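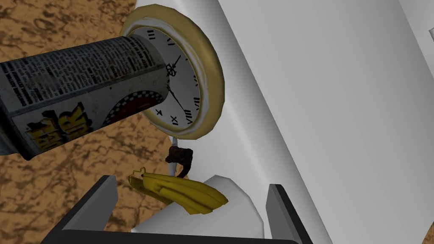 Teaching Brurinora by Remote Control
Student project report, 28 Sep 2026

Our plan was to teach a simulated arm to pick things up by driving it ourselves and letting it copy us. The weak point of the plan was us.

The simulator is Zukow, the learning code is Camenzind, and Brurinora is what we called the whole mess when the form asked for a title. Zukow drops household objects in at random and does not care whether they belong together. Neither did the arm, so we stopped minding too.

Method
One of us steered with a hand controller and saw only the wrist view. We set out to record 200 good demonstrations and needed 1449 attempts to get them. In June the gripper was closing on command but mostly on air. Judging depth from the wrist took practice — more than we had put in the schedule.

Results
Camenzind trained on the 200 good runs. It picked up our habits along with the task, including a small pause before closing that one of us swears is not theirs. We then added 907 of the failed runs, labeled as failures, and the pause got shorter. Grasping got a bit better. Curved objects are still bad.

Problems
The controller drifted left for 6 sessions before we recalibrated it. Those runs are in the Sonatwood folder, and should stay there.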